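Rain pants: full zip or pull-on, and does the length matter if you walk

Clondorgate Golf Forum > Gear Talk > Apparel and Shoes

soggybottom72
Wednesday, October 14, 2020

OK, I need help before I talk myself out of another purchase. I walk and carry at Guthrie, I play all winter unless the course is closed, and my rain pants finally gave up. The seat seam lets water in and the cuffs are shredded from my spikes. I got five seasons out of them so I'm not mad.

I've narrowed it to two pairs. One is the Driko full-side-zip, where the zipper runs ankle to hip and you can get them on over your shoes without sitting down. The other is the Gerar pull-on, which only has a short zip at the ankle but feels a lot softer and doesn't crackle when you walk. The Driko is $135 at my shop. The Gerar is more, but I have store credit so it comes out close.

What I want to know from people who walk: do the long zippers leak? And do you buy your regular inseam or go an inch short?

bogeytrain
Go short. I can't say this loudly enough. I bought my regular 32 and spent a whole March stepping on my own cuffs going up the hill on 14. Rain pants sit lower than your regular pants once the pockets are full of wet tees and a scorecard.

As for zippers, mine have never leaked through the side. Where I got wet was the waist, when my jacket rode up on the backswing.

threeputt_pam
I'll disagree with bogeytrain on the length! I went an inch short and every time I crouched to read a putt the cuff came up over the top of my shoe, and then the water ran straight down into my sock. Wet feet on the fourth hole is a long day. Buy your real inseam and use the snap or the Velcro at the ankle to take up the extra. If the pair you're looking at doesn't have an ankle tab, keep looking.

Full zip for me, every time. I don't put mine on until it's really coming down, and I'm not going to hop around on one leg next to a cart path with my playing partners watching.

bogeytrain
pam, how deep do you crouch? I bend at the waist like an old man and look at it for two seconds.

threeputt_pam
All the way down, thank you, and I still miss left.

mudball_mike
Former shop guy here (not Driko or Gerar, so no dog in this). Long zippers can leak, but usually it's the flap behind them that's the trouble. Run your finger down the inside of the zip and see if there's a second layer of fabric all the way to the hem. If it stops at the knee, water that runs down the outside of your leg will find the gap. The other thing that wears out is the slider. Grit gets in there and then you force it and then you've got a pair of chaps.

I'm a pull-on man myself. Put them on in the parking lot if the forecast is bad and forget about them. The decent ones breathe well enough that you won't cook.

soggybottom72
Good tip on the flap. I'll go back and check this weekend. I did try both on over my golf pants and the Gerar was snug in the thigh, but I'm built like a fire hydrant so that may be a me thing.

wedgewoodworker
You will cook. Sorry Mike. I walk fast and sweat a lot and there isn't a rain pant made that keeps up with me on a mild day. I end up as wet from the inside as I would have been from the rain. That's my whole argument for the full zip — you can run it down from the hip a few inches between showers and let some air in. Can't do that with pull-ons.

Also wear something thin under them. Cotton khakis under rain pants are misery.

mudball_mike
Fair, if you run hot. I play with a couple of guys who just wear shorts under theirs and they swear by it. I tried it once and hated the feel of the lining on my legs. Clammy.

fairwayfinder236
Can I be the contrary one and say skip both? I play in regular stretch golf pants with a water repellent finish and take a second pair of socks. If it's raining hard enough to soak through, I go in and have soup. I spent years buying rain gear and I think I wore it for six full rounds in total.

threeputt_pam
That's fine if you can go in! Some of us are in a Saturday league where you finish or you forfeit. I've played the last five holes in stuff I wouldn't send a duck out in.

soggybottom72
Yeah, same here, our winter match play doesn't stop unless there's standing water on the greens. Soup does sound good though.
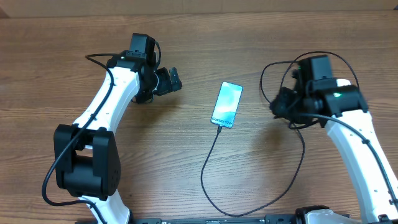

wedgewoodworker

One more thing before you buy, and it's about washing. People treat rain pants like they're made of glass and never wash them, and then complain that they stopped beading. Dirt and sunscreen and whatever else is on there will kill the finish. I wash mine on gentle every four or five wet rounds, zips closed, tech wash and no softener. Then low heat in the dryer if the tag allows it. Check the tag, some don't. My current pair beads about as well as when I bought them and they've been through three winters.

Do not iron the seams. Ask me how I know.

bogeytrain
How do you know?

wedgewoodworker
The tape on the inside of the left leg curled up like bacon. My wife's iron has never been the same either.

mudball_mike
Agree with all of that except the dryer. I hang mine in the garage and spray the finish back on once a year. Never had a problem, never worried about heat.

wedgewoodworker
Spray is OK but I get blotches. Probably my technique.

soggybottom72
Update for anyone following. Went back to the shop and did the finger test on the Driko. The flap goes all the way to the hem, and there's an ankle tab with two positions, so pam gets her way and I bought the real inseam. I squatted in the fitting room like I was reading a putt, twice, and the cuff stayed over the shoe. A kid working there asked if I was all right.

Still think the Gerar is the nicer fabric. If they made it in a full zip I'd have paid the difference.

threeputt_pam
Victory! Let us know how they do in a proper downpour.

bogeytrain
You'll be stepping on those by Thanksgiving.

soggybottom72
If I do I'm taking them to the alterations place next to the bank, and I'm not telling you about it.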